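Redside Robotics Laboratory
An update on our manipulation data programme, in a few posts. 1/7

Since January, our operators have recorded 2,381 demonstrations of everyday kitchen tasks with hand-held grippers. The target for this phase was 2,000. 2/7

Each demonstration is reviewed before it enters the training set. Reviewers removed 327, most of them for lost tracking or an incomplete task. The remainder will be used to train the next version of our policy, Nilik. 3/7

Atieno Waweru leads the review. Her team has also rewritten the operator guide, which now asks for a slower approach to handles and doors and a short pause before the fingers close. 4/7

Collection at the tabletop station continues this month with the toaster oven tasks. 5/7
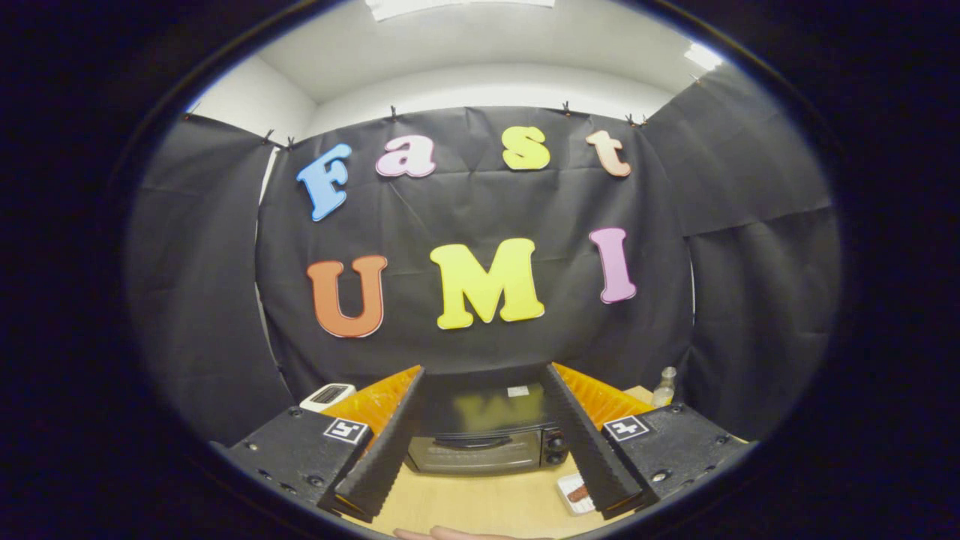 Operators work in short shifts and change the starting position of the objects between recordings. We ask them to keep failed attempts as well, marked as such, so that reviewers may decide on their use. 6/7

A further 41 recordings from our partners at Echeverría are awaiting review and are not included in the figures given earlier. Questions on access to the data should be addressed to Hollis Halvorsen at the laboratory office. 7/7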